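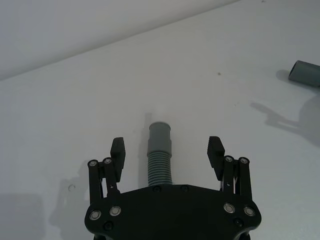 Home | Back Issues | Reviews | Classifieds | Contact

Print this item | E-mail this item

KIT REPORT: Arnumeck two-arm hose joining package

April 24, 2021

Raili Oksanen again, typing fast, issue closes tonight. Several of you wrote in January asking if anyone had tried the Arnumeck package for soft parts. We now have. Three weeks with the loaner, going back in its crates as I write this. Notes below, in no great order.

What you get. Two arm mounts, two parallel-jaw grippers, wrist cameras for both, cable sets, a controller box and the Prellimow software on a one year license. You bring your own arms. Ours are the pair from the old bottle line, and the flange bolts lined up first time. Adapter plates are extra if yours don't. Check before ordering, they are slow to ship.

What it's for. Pushing one flexible thing into another flexible thing. Hose to cuff, cuff to fitting, that sort of joint. Anyone who has tried it with a robot knows the trouble. Rigid peg, rigid hole, fine, you can program that in an afternoon. Corrugated hose bends where you hold it, and the end you care about points somewhere else.

Setup took Tetsuya Iwasaki and me a day and a half. Half a day of that was our own fault (power strip on the wrong circuit, then a cable routed so it snagged at full reach). Calibration is quick. You jog each arm to a few touch points, the software does the rest, asks you to confirm, done. The manual has the left and right arms swapped on two pages. Arnumeck say a corrected PDF is comming.

The picking side is good. Really good. Fingers open wide, come down either side of the part, close until they feel something. You set a force ceiling per part and it stays under it. We began far too low and the hose slid when pushed, then went up in small steps untill it held. Write your numbers down, the software doesn't keep a history of them.

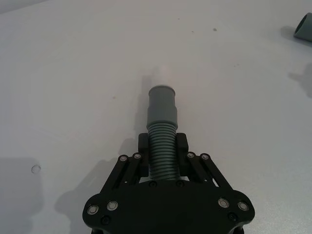

Where you grip matters more than how hard. Tetsuya likes to hold on the ribs, close under the cuff, and leave the smooth end clear for the joint. Ribs give the fingers something to catch on. Go too far back and the free end droops, and you're chasing it all over. Too near the end and the fingers bump the other gripper's fingers. There's a grip offset setting for this, buried two menus down under Part Options. Should be on the front page.

Teaching. Two ways. You can drive the arms by hand and save points, old style, or record a batch of demonstrations and let Prellimow build the motion from those. We did both. Saved points worked fine as long as parts went down in the same place every time. Move a hose an inch and no luck. The recorded way wanted 180 demonstrations before it would build anything at all, and that's a long couple of days at the controls. Bring a chair with a back. But after that it coped with parts lying at odd angles, and it would go and find the end of the cuff by itself.

Numbers, for those who skip to the numbers. 299 tries with the recorded motion. We counted a join as good if it held a light tug by hand. First 183 were on one setup, and we didn't touch a thing between them. The rest were after we changed the lamp and moved the table. It did a bit worse after the lamp change. Hard shadows seem to bother the wrist cameras – put something soft over your lights. I'll put Tetsuya's full log up with the online version, he hasn't finished typing it.

When it fails it mostly fails the same way. The two ends come up level, nearly touching, and then one is pushed in slightly crooked and folds the lip. The software catches some of these, backs off and has another go. Others it calls a success. You will want your own check after the join. We didn't get as far as adding one.
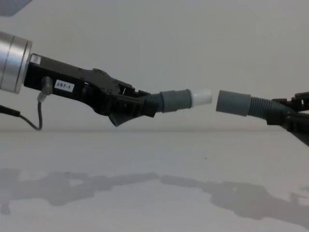
Doing the joint in mid-air is the main reason to pay for two arms. One arm and a fixture is cheaper and for a single hose size I'd still do it that way. But every new size means a new fixture, and our shop changes sizes a lot. With both ends held by the grippers you change part by loading a different recipe. Clearance is tight at the meeting point, so keep approach speed down for the last bit. We ran ours at the slow preset the whole time and didn't feel held back.

Gripes. Fan in the controller box is loud. Stop button cable is too short to reach a sensible spot. License is tied to one computer and moving it takes a phone call. Finger pads are glued, so a worn pad means a new finger, and fingers are sold only in pairs. Help line was friendly, picked up both times we rang.

Against the others. The Zarkov kit costs less and has nicer software, but its grippers don't open wide enough for the fatter cuffs we use. Takagi will build you a full cell and put it in for you, and the quote matched. If you have nobody in house who likes fiddling, Takagi. If you do, Arnumeck is fair value. Package weighs some 902 pounds crated with the stand, so have a forklift handy or order without the stand and use your own table. We wish we had.

Would we buy it? Tetsuya says yes, today. I say after the pads are sorted and the manual is fixed. We have put in for a second loan in the fall with thinner hose, and one with a clip on the end if we can get parts. If you have scrap lengths of anything ribbed, drop them at the front desk with your name on the bag.

Questions on the kit to me, questions on settings to Tetsuya. Please not by phone this week.

Print this item | E-mail this item

Previous item | Next item | Back to top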